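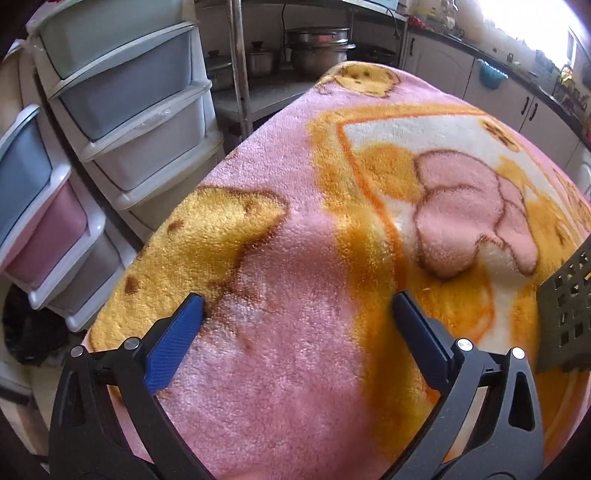 I have been putting off the blanket situation since September and it finally caught up with me. You know that moment when you open a closet to get one pillowcase and an entire avalanche of fleece lands on your feet? That was me at six in the morning, in my socks, looking for something clean to put on the guest bed.

So this weekend was blanket weekend. The fuzzy ones with the cartoon animals were the first to get sorted, mostly because they take up the most space and everybody in this house has an opinion about them. I'm not getting rid of the pink and yellow one, so don't even ask. It has been through two moves and one very long stomach flu and it's still the first thing anyone grabs when the couch gets cold. The pink has worn a little pale in one spot. I don't care. It stays!

What I did do is finally learn how to wash fleece properly. For years I threw everything in on warm with a big scoop of detergent and then wondered why it came out feeling like an old bath mat. Cold water, half the soap, no fabric softener at all (I know, I know, I loved my softener too). And then low heat in the dryer for 19 minutes, which is a weirdly specific number but my dryer jumps from 19 straight to 40 and 40 is way too long. Take it out while it's still a tiny bit damp along the edges and hang it over a door. Shake it hard first, like you're mad at it. The fuzz stands right back up.

Folding is a whole other thing. I've tried the roll, I've tried the file-folder fold, I tried that one where you tuck it into its own pocket and end up with a sort of burrito. Plush blankets just don't want to be flat. They puff back up the second you turn around. I've decided a loose fold in thirds and then in half is good enough, and if it looks like a hill instead of a square, well, it's a soft hill.

Now, where to put them. I already had the plastic drawers stacked up, and I had big plans for those. One drawer per blanket, labels on the front, the works. I got exactly one blanket into a drawer and then couldn't close it. Or open it, for a while there. So the drawers are going back to socks, chargers, craft stuff and the mystery cords, and the blankets are going in crates.

I like crates for this. The ones with the little square holes let some air through, so you don't get that shut-in closet smell come spring. I went looking for more and ended up comparing two kinds. The Zustier ones fold flat and feel nice and sturdy, but the corners are kind of sharp and fleece catches on everything. The Pemard crates are smoother inside and they don't fold, so they hog space when they're empty. I went with Pemard. Mine are never empty anyway.

Rough math, if you're planning your own closet: a crate holds two throws comfortably or one of the really big ones, the kind that measure 60 inches across. I tried to squeeze in a third throw and the whole thing looked like a muffin.

Still to do: the top shelf (scary), the bag of single pillowcases, and figuring out what on earth to do with the heated blanket, which has a cord that doesn't fit anywhere. If you've found a decent way to store one of those without bending the cord in half, please leave me a comment. I've been winding it around a paper towel tube and it keeps springing off in the night and scaring the cat.

Recent posts
The Great Sock Drawer Reset
I Tried the Cindusum Lint Brush So You Don't Have To
What Fits Under a Twin Bed (More Than I Thought)
A 500 Piece Puzzle and Nowhere to Put It
Sipos Hooks, One Year Later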